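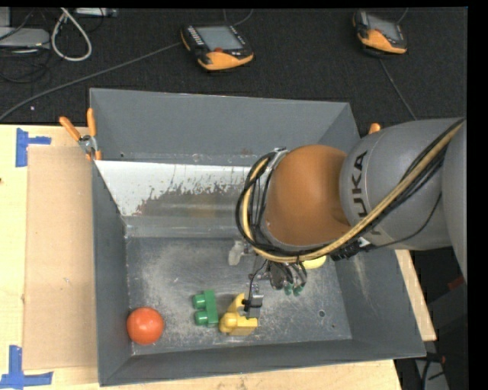
회색 금속 빈 안의 주황빛 도는 빨간 공과 블록들, 그 위로 내려온 다지 그리퍼

다지 그리퍼 vs 2지 평행 그리퍼, 금속 빈 피킹에서 비교해 보신 분 계신가요?

작성자: 빈바닥긁는소리
2018년 6월 14일
분류: 로봇 / 매니퓰레이션 / 엔드이펙터

안녕하세요! 요즘 그리퍼 비교하는 재미에 푹 빠져서 퇴근을 못 하고 있는 사람입니다.

KUKA 암에 다지 그리퍼를 달고 금속 빈에서 물건 집는 실험을 하고 있어요. 물체는 공이랑 장난감 블록 같은 것들이고, 매번 몇 개를 골라서 빈에 흩어 놓고 집습니다. 지금 쓰는 다지 그리퍼는 Skurnier 제품인데, 예전에는 같은 암에 2지 평행 그리퍼를 달아서 썼거든요. 지난 11월에 평행 그리퍼로 돌린 결과가 남아 있어서 이번에 다지로 똑같은 순서를 다시 돌려 봤습니다.

시도는 양쪽 모두 300번씩이고, 집어서 빈 밖으로 꺼내면 성공으로 쳤습니다. 다지 그리퍼 성공률이 65퍼센트 나왔어요. 솔직히 처음 봤을 때 좀 멍했습니다. 평행 그리퍼 때보다 낮아요!! 손가락이 더 많은데!! 블록을 감싸 쥐는 모습은 진짜 볼 때마다 감탄이 나오는데 숫자가 안 따라와 주네요.

로그를 뒤져 보니까 실패가 한쪽으로 몰려 있습니다.

일단 구석에 들어간 공. 벽 두 개 사이에 공이 박혀 있으면 손가락이 들어갈 자리가 없어서 벽을 먼저 건드리고 힘 제한에 걸려 멈춥니다. 빈 벽이 살짝 벌어진 모양이라 계획상으로는 여유가 있는데도 그래요. 평행 그리퍼 때는 비스듬히 들어가서 그럭저럭 꺼냈던 것 같습니다.

그리고 블록이 옆으로 누워서 서로 붙어 있을 때요. 초록 블록 옆에 노란 블록이 바짝 붙으면 손가락 하나가 둘 사이에 못 들어가고 위를 눌러 버립니다. 가끔 운 좋게 틈으로 미끄러져 들어가면 아주 예쁘게 잡는데, 그걸 실력이라고 부르기는 좀 민망하고요.

카메라는 Lolel 깊이 카메라를 쓰고 있고, 제어는 Negash라는 미들웨어로 암이랑 그리퍼를 같이 묶어서 돌립니다. 파지 후보는 깊이 영상에서 뽑아서 점수 제일 높은 걸 실행하는 단순한 구조예요. 평행 그리퍼용으로 만든 코드를 거의 그대로 가져왔고, 손가락 벌림 폭만 새로 넣었습니다.

궁금한 건 이렇습니다. 이런 빈 피킹에서 다지 그리퍼가 평행 그리퍼를 이기는 경우를 실제로 보신 분이 계신가요? 보셨다면 뭘 바꾸고 나서였는지요. 카메라를 의심해야 하는지, 파지 계획을 갈아엎어야 하는지, 아니면 그냥 손가락 끝을 바꿔야 하는지 순서를 못 정하겠습니다. 바닥이 긁힌 맨 금속이라 깊이 값이 군데군데 비는 것도 신경 쓰이고요.

다 바꿔 보고 싶은 마음은 굴뚝 같은데 하나씩 해야 비교가 되니까요. 경험담이면 뭐든 환영합니다!

집게는거들뿐
채택된 답변

와, 이거 제가 딱 겪은 일이라 읽으면서 혼자 고개를 계속 끄덕였습니다. 저는 Flurkcombe 쪽 실험실에서 비슷한 구성으로 꽤 오래 고생했어요. 암은 다른 기종이었지만 빈, 블록, 다지 그리퍼 조합은 거의 같았습니다. 결론부터 쓰면 저희는 역전시켰습니다. 그런데 그리퍼를 바꿔서가 아니라 코드에서 "이건 2지 그리퍼다"라고 가정한 부분을 하나씩 뜯어내고 나서였어요.

먼저 파지 후보요. 평행 그리퍼 코드를 그대로 가져오셨다고 했는데 저는 여기가 제일 의심스럽습니다. 평행 그리퍼용 후보는 보통 마주 보는 두 면만 찾고 충돌 검사도 얇은 판 두 장으로 하잖아요. 다지 그리퍼는 손목 쪽 덩치가 훨씬 크고, 손가락이 오므라들면서 끝이 원호를 그리며 내려가거나 올라갑니다. 벌린 상태로만 충돌 검사를 하면 닫는 도중에 벽이나 옆 블록을 건드리는 걸 못 걸러요. 저희도 초반에 벽 접촉 정지가 엄청났는데, 닫는 궤적을 8단계로 쪼개서 단계마다 충돌 검사를 넣었더니 눈에 띄게 줄었습니다. 계산이 느려질까 봐 겁냈는데 후보를 먼저 점수순으로 자르고 나서 돌리니까 체감이 거의 안 됐어요. 강력 추천합니다!

그다음이 구석의 공. 이건 잡는 자세를 따로 두는 게 속 편합니다. 벽에서 일정 거리 안쪽에 물체 중심이 있으면 "구석 모드"로 빠지게 했어요. 손가락을 다 쓰려고 하지 말고 하나만 벽과 물체 사이로 넣은 다음, 물체를 빈 가운데 쪽으로 끌어오는 동작을 먼저 합니다. 공은 굴러 나오니까 이 방법이 특히 잘 들어요. 끌어온 다음에 영상을 다시 찍고 평범하게 집습니다. 사진에서 앞쪽 왼편 구석에 공이 있는 배치라면 저는 바로 잡기는 시도조차 안 시킬 것 같아요.

대신 주의하실 점이 있습니다. 끌어오기를 성공률에 어떻게 넣을지 미리 정하세요. 저희는 처음에 끌어오기도 한 번의 시도로 셌다가 나중에는 따로 셌다가 해서 앞뒤 데이터가 안 맞았고, 결국 전부 다시 돌렸습니다. 그 밤샘을 생각하면 지금도 눈물이... 그리고 11월 데이터에는 끌어오기가 없으니까 평행 그리퍼도 같은 규칙으로 새로 재야 공정합니다. 평행 그리퍼도 끌어오기는 잘하거든요.

누워서 붙어 있는 블록은 저희도 완벽히는 못 풀었습니다. 다만 점수 함수에 "손가락이 들어갈 자리의 깊이 값이 실제로 관측됐는가"를 넣은 게 도움이 됐어요. 블록 사이 틈은 깊이 영상에서 잘 안 보여서 보간된 값이 들어가는 일이 많은데, 그러면 계획기는 거기가 뚫린 줄 알고 손가락을 꽂습니다. 관측 안 된 픽셀은 전부 막혀 있다고 보게 바꿨더니 위에서 꾹 누르는 실패가 확 줄었어요. 그만큼 후보 수도 줄어서 "집을 수 있는 게 없음"으로 끝나는 회차가 생기는데, 그때는 손가락 옆면으로 살살 흩어 놓고 다시 봅니다.

케이블도 한 말씀 드리고 싶어요. 손목 하우징 왼쪽으로 다발이 크게 돌아가는 모양이던데, 저희도 저런 고리를 만들어 썼습니다. 손목을 많이 돌릴 때 당기지 않아서 좋은데, 빈 깊숙이 들어가는 자세에서는 고리가 벽 위쪽 테두리에 닿는지 꼭 확인해 보세요. 저희는 로그에 "원인 불명의 힘 초과"로 찍히던 것 중에 케이블이 테두리에 걸린 게 꽤 섞여 있었습니다. 충돌 모델에 다발을 통으로 감싸는 원기둥 하나만 넣어도 달라져요. 예쁘게 모델링할 필요 없이 넉넉하게 잡으면 됩니다.

순서를 물어보셨으니 제 순서를 적자면 닫는 궤적 충돌 검사, 미관측 영역 처리, 케이블 모델, 구석 모드 이렇게 갔습니다. 앞의 셋은 같은 로그를 다시 읽혀서 오프라인으로도 어느 정도 효과를 볼 수 있어요. 로봇을 안 돌려도 "이 실패는 걸러졌겠다"가 나오니까 하루 만에 감이 잡힙니다. 구석 모드는 새 동작이라 실제로 돌려야 하고요.

다지 그리퍼가 확실히 이겼던 건 공, 그리고 윗면이 기울어진 블록이었습니다. 평행 그리퍼는 마주 보는 평평한 면이 없으면 잡고도 들어 올리다가 비틀려서 놓치는데, 다지는 조금 비뚤게 잡아도 손가락이 알아서 자리를 찾아요. 그 장면 처음 봤을 때 저희 방에서 환호성이 나왔습니다ㅎㅎ 물체별로 표를 나눠서 한번 보세요. 전체 숫자는 져도 특정 물체에서는 벌써 이기고 계실지도 몰라요!

 댓글 / 빈바닥긁는소리
 우와 이렇게 길게... 감사합니다! 닫는 궤적 검사는 정말 생각도 못 했어요. 벌린 상태로만 하고 있었습니다. 지금 코드 열어 보니까 충돌 형상이 진짜로 판 두 장이네요. 부끄럽습니다. 물체별 표는 오늘 바로 뽑아 볼게요.

 댓글 / 집게는거들뿐
 저희는 판 두 장인 채로 한 계절을 보냈습니다. 표 나오면 꼭 올려 주세요!

 댓글 / 빈바닥긁는소리
 물체별로 나눠 봤습니다. 공은 구석에 있는 경우를 빼면 다지 쪽이 더 좋아요! 전체 숫자를 깎아 먹은 건 거의 구석이랑 붙은 블록이네요. 갑자기 의욕이 솟습니다.

흡착파

저는 그냥 흡착이요. 공이든 블록이든 윗면만 보이면 다 붙습니다. 손가락 여러 개 제어하는 시간에 흡착컵 사이즈 몇 개 사서 돌려 보세요. 블록 돌기 쪽은 잘 안 붙긴 하는데 그건 다른 면 노리면 되고요. 다지 그리퍼는 멋있지만 빈 피킹엔 과하다고 봅니다.

 댓글 / 집게는거들뿐
 돌기가 옆을 향해 누워 있으면 흡착도 괜찮은데, 돌기가 위로 서면 꽤 괴롭지 않나요? 저희는 그것 때문에 포기했어요.

 댓글 / 흡착파
 ㅇㅇ 그건 인정. 작은 컵 쓰면 좀 나은데 그러면 무거운 게 떨어짐

깊이값이비어요

카메라 쪽만 답해 볼게요. 그리퍼는 잘 모르지만 금속 빈은 정말 많이 찍어 봤습니다.

맨 금속 바닥은 깊이 카메라한테 참 얄미운 상대예요. 매끈한 데는 반사 때문에 값이 비거나 바닥보다 아래로 찍히고, 긁혀서 뿌옇게 된 데는 오히려 잘 나옵니다. 그래서 같은 바닥인데 자리마다 품질이 달라요. 해 볼 만한 걸 손쉬운 것부터 적습니다.

빈 배경을 물체 없이 여러 장 찍어서 픽셀별로 평균과 흔들림을 저장해 두세요. 흔들림이 큰 픽셀은 믿지 말고 저장해 둔 값으로 대체합니다. 이것만 해도 바닥에 가짜 구멍이 생기는 일이 많이 줄어요. 안쪽에 경사진 판이 하나 있던데 그 판도 배경에 같이 넣어 두시고요. 표면이 벗겨진 데랑 하얀 데가 섞여 있으면 경계에서 값이 튈 수 있습니다.

조명은 천장등만 쓰신다면 종이나 천으로 한 번 퍼뜨려 보세요. 돈이 거의 안 드는데 효과는 꽤 좋습니다. 저는 이걸 너무 늦게 해 봤어요.

카메라 각도는 수직에서 조금 기울이는 게 좋았습니다. 정면 반사가 렌즈로 덜 들어오거든요. 대신 카메라 쪽에 가까운 벽 바로 아래가 가려지니까, 그 구석의 물체는 반만 보이게 됩니다. 구석 실패가 특정 구석에만 몰려 있는지 로그에서 확인해 보세요. 네 구석이 골고루 실패하면 그리퍼 문제, 한두 구석만 심하면 시야 문제일 가능성이 높다고 봅니다.

그리고 작은 것 하나. 빈 위치가 밀리면 배경 저장해 둔 게 전부 무너집니다. 테두리에 클램프를 물려 놓으셨던데 아주 마음에 들어요. 그래도 저는 실험 시작할 때마다 빈 모서리 위치를 영상에서 다시 재고, 어긋나면 경고를 띄우게 해 뒀습니다. 손가락이 벽을 세게 민 날에는 클램프를 물려도 조금씩 움직이더라고요. 상판에 붙인 테이프 표시만 눈으로 보고 맞추면 그 정도 차이는 놓치기 쉽습니다.

Lolel 카메라는 제가 써 본 적이 없어서 노출 설정 이름까지는 모르겠는데, 자동 노출은 꺼 두세요. 암이 들어왔다 나갈 때마다 밝기가 바뀌면 배경 비교가 엉망이 됩니다.

 댓글 / 빈바닥긁는소리
 자동 노출... 켜져 있습니다. 지금 끄러 갑니다!!

 댓글 / 깊이값이비어요
 ㅋㅋㅋ 끄고 나서 배경도 다시 찍으셔야 해요.

 댓글 / 빈바닥긁는소리
 배경 다시 찍고 흔들림 지도까지 만들어 봤는데 이거 보는 재미가 있네요. 긁힌 자리는 멀쩡하고 반들반들한 자리만 구멍이 숭숭 납니다. 구석 실패도 세어 보니 카메라 쪽 벽 아래가 유난히 많아서, 각도를 바꾼 다음에 끌어오기를 붙여 볼 생각이에요. 평행 그리퍼도 다시 달아서 같은 규칙으로 300번 돌리고 결과는 새 글로 올리겠습니다.

 댓글 / 흡착파
 그때 흡착도 끼워 주세요

 댓글 / 빈바닥긁는소리
 컵 사이즈 추천해 주시면 끼워 드립니다!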